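Dining Room Inspection Checklist, Edano Building
Period: July
Inspected by: Ayman Salameh
Result key: P pass, F fail, N not checked

1. Floors and exits

1.1 Both exit doors open fully from inside without a key. P
1.2 Exit signs lit on main power. P
1.3 Exit signs lit on battery after 90 minutes. N
Comment: Battery test needs the room empty. Move to a slot after 3:00 p.m., when serving has ended.
1.4 Main aisle clear to full width. F
Comment: Stacked chairs were standing against the left wall and reduced the aisle by 15 inches. Moved during the inspection. The same note was made last time, so the stacking spot should be marked on the floor.
1.5 Floor free of lifted tile, loose trim and cord crossings. P
1.6 Wet floor signs stored at the serving end. P

2. Tables and seating

2.1 Each table stands level under hand pressure at every corner. F
Comment: One table at the window rocks. Foot adjuster is stripped. Tagged out of use; Pirkel to quote for the part.
2.2 Tops free of cracks, raised edges and exposed core. P
2.3 Leg bolts tight. P
Comment: Several took a quarter turn. No thread damage found. Check again next period.
2.4 Chair glides present on all legs. F
Comment: Missing glides are scratching the floor near the tray return. Replacements are in the Aguiar cabinet, second shelf.
2.5 No chair loaded beyond its label. N
Comment: Labels worn off most of the older set.

3. Serving counter

3.1 Hot well thermostat reads within tolerance of the probe. P
3.2 Guard glass secure, no chips. P
3.3 Counter outlets trip on test button. P
Comment: Outlet beside the toaster was slow to reset. It held on the second press. Report to electrical anyway.
3.4 Extinguisher within 20 feet, pin and seal in place. P
3.5 Gauge needle in green. P

4. Dishes and small ware

4.1 Bowls and plates free of chips at the rim. P
4.2 Plastic ware free of deep knife marks and heat warping. F
Comment: A few lids warped and no longer seat. Discarded.
4.3 Dish racks drain freely. P
4.4 Allergen ware stored apart and kept to its own color. F
Comment: Found mixed in with general stock on the Kidudia cart. Staff have been told. The color chart on the cart is faded and should be reprinted.

Open items: 1.3, 1.4, 2.1, 2.4, 2.5, 4.4. Items 2.1 and 4.4 take priority. All other failed items were corrected on the spot.

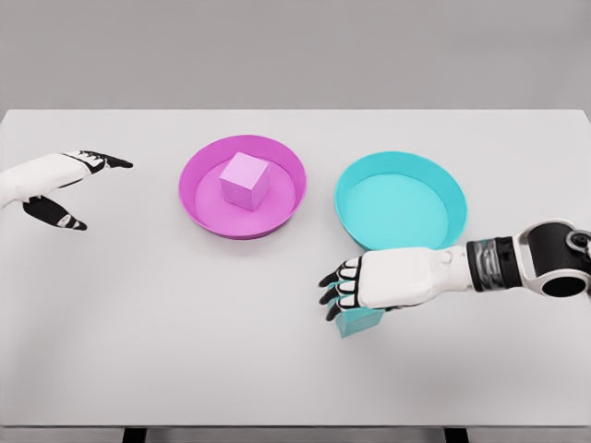
Note on 4.4. Color coding only works when the color can be read from a standing position, before anyone reaches for the dish. Faded or pastel ware should be pulled even if it is otherwise sound. A strong magenta bowl on a white top, like the one at left, is easy to pick out — the rim carries the color, although the inner floor is lighter pink. Judge by the rim, since the floor is covered once food is served.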